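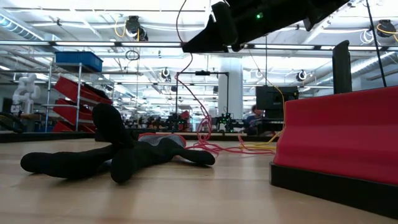 How to write your author bio for a picture book

Keep it short. 80 words, tops. Publishers like Takcombe cut the rest anyway.

Start with where you grew up, then the first book. Skip the day jobs unless its a good one.
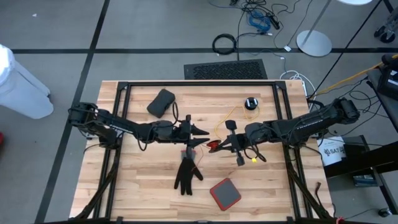 Wooden tabletop, black arms from both sides

Third person. Always. Name 2 titles, not all 13. Add one thing kids will like (pet, favorite snack).
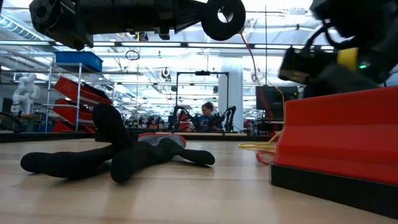

Black fabric, gray cuff, red trim

Read it out loud. Fix the clunky bits, check teh spelling of your own titles, send.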